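4. Teaching a pick by hand or by remote

Before you start, do read this section all the way through once, even if you have taught other machines before. The Varma teaching software keeps everything you show it, good and bad, and it is much easier to show it well the first time than to go back and tidy up afterwards.

There are two ways to teach. In hand mode you hold the arm near the wrist and lead it through the task yourself. In remote mode you stand back and steer it with the Pamex handset. Most people find hand mode friendlier for the first few tries and then drift over to the handset, as it keeps their own arms out of the bin. Either is fine, but please don't mix the two within one lesson.

4.1 Getting ready

1. Clamp the front and rear bins together and give each one a good firm tug. If anything shifts, tighten the clamps and tug again.

2. Put the blocks in the front bin and leave them as they fall. It is tempting to line them up nicely, but a robot that has only seen tidy blocks will be lost the moment it meets a heap.

3. Run the hoses and cables along the arm with enough slack for the wrist to turn both ways, then move the arm slowly through its whole reach and watch the loop as it goes.

Caution: A loop that is too long can catch on the bin wall or drag a block along with it. Stop the arm before you reach in to free anything.

4. On the Cinard panel, choose New lesson and type in a name you will recognise next month. "Test" is a poor choice, and we have all used it.

4.2 Recording a lesson

1. Bring the arm to the start position and wait for the steady tone.

2. Press Record. You have 4 seconds before recording begins, so there is no need to rush – take a breath and get comfortable.

3. Bring the gripper down over the block you have chosen. Come in slowly for the last 110 mm and let the fingers straddle the block before you close them.
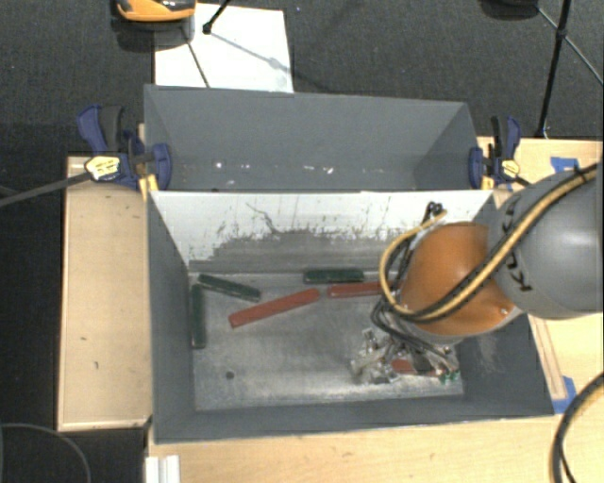
4. Close the gripper and pause for a moment before you lift. The software uses this little stillness to mark the grasp, and if you sweep straight up it may put the mark in the wrong place altogether.

5. Lift clear of the walls, carry the block over to the rear bin, lower it and let go. Please don't drop it from a height, however late in the afternoon it is.

6. Return to the start position and press Keep, or Discard if you were unhappy with any part of it.

Note: A small wobble or a second try at the grasp is worth keeping. A bump against the wall is not.

7. Repeat until you have 11 good lessons, choosing a different block to begin with each time where you can. Blocks lying close against a wall are the awkward ones, so give them their fair share.

4.3 If the panel shows code 576

The arm has been pushed harder than hand mode allows. Let go, wait for the light to stop flashing and press Resume. The lesson in progress will be lost, I'm afraid, but the ones you have already kept are safe.

Section revised by Maeve Scanlon, 19/05/2026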